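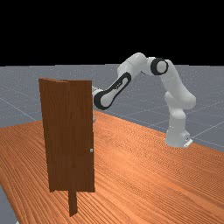 Lindiwe Le Roux reported that her team at the Jiltdale office had stopped writing down passwords within a month of receiving their security keys, and asked that the remaining sites be moved up in the schedule.

Progress report, February
Submitted by Roswitha Lammers

Security keys have now been issued to 300 of the 455 staff accounts covered by the grant. Enrollment at Jiltdale is complete. The Ndlovu site is under way, with 7 departments still to be scheduled. Text message codes have been turned off for all enrolled accounts.

Phishing exercises continued during the period. Reports to the help desk rose after the second exercise, and response times remained within the agreed target. Sunee Thepsuriya has revised the staff guidance on lost keys, which had been unclear about weekend cover.

Three older systems cannot accept the keys. The payroll archive is the most serious of these - it will need a separate login gateway, and the supplier, Vondik, has yet to confirm a delivery date. Spending is slightly under budget as a result. We request approval to carry the unspent amount into the next period.

Related
Password policy: what changed for contractors
Interim report on email filtering
Backup testing at Ndlovu

2 comments | 3 shares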